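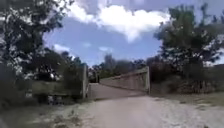

Estate Grounds and Access Forum > Boundaries, Gates and Tracks > Resurfacing of the approach track at Fontes

Posted by Fontes_Grounds_Office

Members are invited to comment on the proposed works to the approach track at the Fontes site before the specification is issued to contractors in September. The track serves the lower storage yard, two grazing tenancies and the pumping station, and it has received no new surfacing material since the present gate was hung. The compacted surface is dusty, with small stones lying on it and faint tyre streaks, and towards the left-hand side, going up to the gate, it becomes noticeably rougher, with clumps of dirt and sparse plants along the margin. The right-hand side is flatter. The office has two proposals under consideration. The first is to grade the existing surface, import crushed stone and roll it to a fall. The second is to restrict the work to the rough side and to leave the remainder as it stands. The budget available for the present year is £2000, inclusive of plant hire. The gate itself is not included in that sum.

Comments are requested on three matters: the choice between the two proposals, the treatment of the verge, and whether the gate should be altered while plant is on site.

Posted by hollin_tenancies

Thank you for the opportunity to respond. The grazing tenants would prefer the first proposal. A partial repair was carried out at our Plondum holding under similar conditions and the join between old and new material opened within one winter. Water followed the join, and the repaired strip had to be dug out and laid again. The saving at the outset was £700 and the cost of correcting it was greater than that.

We would also ask that the works be timed so that stock can be moved before the gateway is obstructed. Two clear days' notice would be sufficient.

Posted by marl_and_ditch

I must respectfully disagree with the previous contributor. The Plondum repair failed through want of drainage. The method of patching was sound, but there was no outlet on the low side, and full resurfacing over the same ground would have failed in the same manner, at greater expense.

Before any stone is ordered, the office should establish where the water goes. If the flatter side is holding up well, I see no case for disturbing it. A compacted surface that has taken years to form should not be broken up without good cause. My recommendation is to scarify the rough side only, to a depth suitable for the new material, to cut a shallow grip through the verge, and to roll the whole width at the end so that the levels meet.

Posted by Fontes_Grounds_Office

In answer to the point on drainage: there is no piped drainage on this length. There is an old ditch on the far side of the boundary, which was last cleared under the previous tenancy. The office accepts that the ditch should be inspected first and will arrange for this to be done.

Posted by quarterday

May I raise the question of the gate? It is a wide, flat grey panel with no openings that I can make out in its face, and a panel of that type takes the full force of the wind. We had a solid gate of comparable width at the Lurkora depot. The hinge post moved out of true and the leading end of the gate began to foul the ground. The top edge of the Fontes gate appears to rise from left to right. I accept that the angle of view, or the lie of the ground, may account for it, but I would ask that a level be placed on it before the surface in front is raised. If new stone is laid to the height proposed and the gate is already low at one end, it will not swing.

Posted by hollin_tenancies

The gate opens without difficulty at present. Our members use it daily and have made no complaint.

Posted by quarterday

I am glad to hear it. That does not answer the question of clearance once the level has been raised. I would repeat my request that the clearance be measured at both ends and recorded in the specification.

Posted by verge_survey_south

I write chiefly about the vegetation. The dry grass and low shrubs on the left verge should not be stripped out as a matter of course. They hold the edge of the track together, and where they have been removed on other sites the edge has broken away under the first heavy vehicle. If a grip is to be cut, as marl_and_ditch suggests, it should be no wider than the blade of a spade and should be placed where the soil is already bare.

The foliage into which the boundary fence runs is a separate matter. It is dense, and the condition of the fence cannot be properly judged until it has been cut back. I would propose that this be done by hand, outside the nesting season, and charged to the maintenance account.

Posted by marl_and_ditch

I have no objection to the above. I would add that any pale stones of reasonable size on the verge may be gathered and used at the outlet of the grip. They will do as well as bought stone.

Posted by brelum_yard

The Brelum yard has a towed roller which could be made available to Fontes at no charge, subject to collection and return by the borrower. It has been serviced this year. Operators will need to supply their own towing vehicle and to confirm insurance in writing.

On the main question, we favour full resurfacing. The yard's delivery vehicles are heavier than those in use when the track was formed, and they do not keep to the right-hand side merely because it is the better one. Any vehicle meeting another must put two wheels on the rough ground. We would also draw attention to the smooth strip below the gate, which looks to be concrete or some other paved finish. New stone should finish flush with it. If the stone is left proud it will be carried on to the strip by tyres, and if it is left low there will be a step within months.

Posted by marl_and_ditch

The point about passing vehicles is a fair one and I had not given it enough weight. I remain of the view that the flatter side should not be broken up. A thin dressing over the full width, with proper depth on the rough side only, may satisfy both parties.

Posted by hollin_tenancies

The tenants could support a dressing over the full width, provided that the drainage is dealt with beforehand and that the material is not so coarse as to injure the feet of stock. We would ask to see a sample.

Posted by Fontes_Grounds_Office

The office is grateful for the contributions received. The following steps will be taken before the specification is issued. The ditch will be inspected. The gate will be checked with a level and its clearance measured at both ends. A price will be sought for a thin dressing over the full width with deeper material on the left-hand side, finishing flush with the strip at the threshold. The offer of the roller from Brelum is accepted, and written confirmation of insurance will follow. A sample of the proposed stone will be left at the yard office for inspection by the tenants.

The cutting back of foliage along the fence will be dealt with under routine maintenance. The sum set aside for this is £401.

Posted by quarterday

Would the office kindly post the gate measurements in this thread once they have been taken?

Posted by Fontes_Grounds_Office

They will be posted here, together with the price for the dressing.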